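About Meroma

Most companies that sell storage will tell you that your home is one purchase away from being in order. We have our doubts. Meroma started as a repair bench in Ovden, and the first thing we learned there was how much of the stuff sold to tidy clothes ends up as clutter itself.

We look at hangers, hooks, rails and clips, mostly plastic, and we try to say plainly whether they're worth the space. Of the 530 we have put through the bench so far, we would buy 14 again. Makers don't like that figure. Paisan, our own range, has only 3 products in it and one of those is under review. 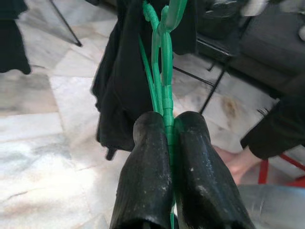 Green plastic with hooks and ribbed joints, dark cloth hung next to it: everyday enough, and this is the sort of thing we spend our days on. Joints interest us more than colour. A part that bends in many places has many places to give way, whatever the packet says about strength.

A reader, Stultier, wrote in to say that we fuss too much, that a cheap hanger holding up a shirt for ten years has passed every test that matters, and that a nail in the back of the door would beat most of our list. We've no good answer to the nail.

We take no money from makers and we don't run "best of" lists. Reports go up when they are finished, usually later than planned. If a packet promises you a calmer wardrobe, send us the wording and we'll add it to the pile.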